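Contents Previous Next Glossary Index

Chapter 8
Load, Distance, and the Cost of Carrying

People have always had to move things from where they are to where they are needed. Before there were carts, roads, or engines, the only way to do it was to carry them. A great deal of economic history comes down to how much one person could carry, how far, and what that person ate along the way.

This chapter looks at carrying as a form of transport. Chapter 7 dealt with rivers and canals, where a small crew could move a heavy cargo with little effort. On land the opposite is true. A porter on foot moves a small load slowly, and every extra mile adds to the price of the goods. For this reason bulky, cheap goods such as grain, timber, and clay were rarely carried far overland, while salt, dye, and metal tools often were.

The Kekana route

Much of the chapter uses a single case, the old footpath between the hill town of Zindale and the market at Stestport. Local people call it the Kekana route, after the pass at its highest point. The path was in regular use until a road was cut through the valley, and its records are unusually good. A toll book kept at the pass lists 3642 crossings, with the kind of goods and the weight of each load.

The historian Nosipho Matlala worked through the toll book line by line. Most loads, she found, weighed close to 60 pounds, whatever the goods were. Traders did not pay by weight alone. They paid by the load, and a load was understood by everyone to mean what an adult could carry over the pass and still walk the next day. Lighter loads appear mostly in February, when the upper path was icy and porters refused to take the full weight.

The trip took 8 days in good weather. A porter had to eat on each of them, and food was either carried or bought at rest houses, where it was expensive. If it was carried, it took up part of the load. You will work through this problem with numbers in Section 8.2. For now it is enough to see that there is a distance beyond which a porter carrying grain would eat the value of the grain.

Frames, baskets, and straps

The weight a person can carry depends partly on how it is held. A load held in the arms tires the carrier quickly. A load resting on the hips, shoulders, or head can be carried for hours. Zindale porters used a wooden frame with a strap across the forehead. Stestport dock workers, who walked short distances on flat ground, used shoulder poles with a basket at each end. Each method suited its ground, and neither group adopted the other's.

The modern pack, with padded straps and a belt, shifts weight to the hips in much the same way as some older frames did. Section 8.3 compares several designs.

Key terms for this chapter: load, porterage, toll, break-even distance, rest house, return cargo.

Before reading on, think about the last time you carried something heavy for more than a few minutes. Where did you feel the weight first? Did you change the way you were holding it?

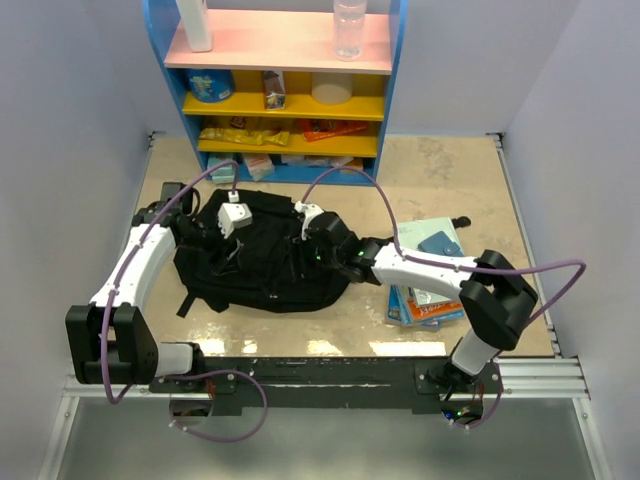
Return cargo is the last of the key terms, and students often overlook it. A porter who walked back to Zindale with nothing still had to eat, so the trader paid for two trips and got the use of one. Section 8.1 begins with the goods that went uphill.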